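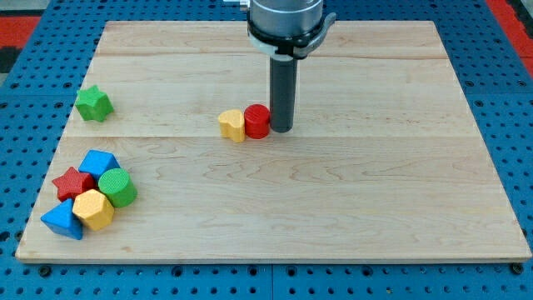 Figure 1. Light-coloured wooden board with wavy grain, on a perforated work surface.

Oil or Wax? Looking After Wooden Boards in a Shared Kitchen

Student project report
Aslı Kozan and Zübeyde Tatlı

Background

The shared kitchen in Rencombe House is used by four floors of students. Most of the chopping is done on wooden boards, and by the end of each winter several of them are grey, rough and cupped. The house usually throws these out and buys new ones. We wanted to find out whether a simple finish, put on by students with no special tools, would keep a board in good shape for a full term.

We compared three treatments: food-grade mineral oil, a blend of beeswax and mineral oil, and no finish at all. We did not look at plastic or bamboo boards. We also left out varnishes, as the kitchen rules do not allow them on anything that touches food.

Choosing the boards

Maple is often recommended for chopping boards because the pores are small and the wood is fairly hard. Wavy or curly grain is popular for its looks, but the fibres change direction over a short distance and the surface can tear when it is planed. For that reason we kept to plain, straight-grained maple for the test boards.

We bought one length of maple from Keskin, a timber yard near the campus, and cut six boards from it. Buying one length meant the boards would be close in density and colour. Each was sanded with 120 grit, wiped with a damp cloth to raise the grain, left overnight and sanded again with 220 grit. Two boards were assigned to each treatment. We marked the end grain with a small number so that kitchen users would not know which was which.

Applying the finishes

The mineral oil came in a 500 mL bottle and more than half was left at the end of the project. We flooded the surface, waited twenty minutes and wiped off the excess. This was done once a day for three days, then once every two weeks.

The wax blend was made on the stove in a double boiler, with one part beeswax to four parts oil by weight. It set to a soft paste. Our first batch was too hard to spread, so we melted it again with more oil. The figures above are for the second batch. It was rubbed in by hand and buffed with an old T-shirt, on the same schedule as the oil.

Method

The boards went into normal use for ten weeks. A sheet on the fridge asked people to make a mark each time they used one. In total 276 uses were recorded. We think the real figure is higher — the sheet went missing for part of week four and was found behind the toaster.

Every two weeks we took the boards back for an afternoon and made three checks:

Weight. Each dry board was weighed, then weighed again after ten minutes with a wet sponge on it. The lightest board was just over 900 g at the start.

Cupping. A steel ruler was laid across the width and feeler gauges were slid under it.

Stains. A teaspoon of beetroot juice was left for five minutes in one corner, then washed off with dish soap. Both of us scored the mark from 0 to 5 and we used the average.

Results

The unfinished boards took up the most water at every check. By week six one of them had cupped enough to rock on the counter, and people had begun to avoid it. The beetroot mark on both unfinished boards stayed at 4 or higher throughout.

The oiled boards did well in the first two checks. After that the stain scores rose between coats, mainly on the side people liked to cut on. Cupping was slight and did not get worse after week six.

The waxed boards took up the least water and had the lowest stain scores. Two people wrote on the sheet that they felt slippery right after a new coat. Leaving them overnight before use fixed this, and we had no more complaints.

Problems

Six boards is a small sample. We could not control how they were washed, and at least once an oiled board went through the dishwasher. We kept its results in, but they may make oil look a little worse than it is. The beetroot scores are our own judgement, and we disagreed by a full point on several of them.

Recommendations

We suggest the kitchen use the wax blend once a month and keep a labelled jar under the sink. Boards should be stood on edge to dry, with air on both faces. Boards that have already cupped can sometimes be flattened by sanding, and we would like to try this on the two unfinished ones next term. The workshop has agreed to lend us the belt sander in July.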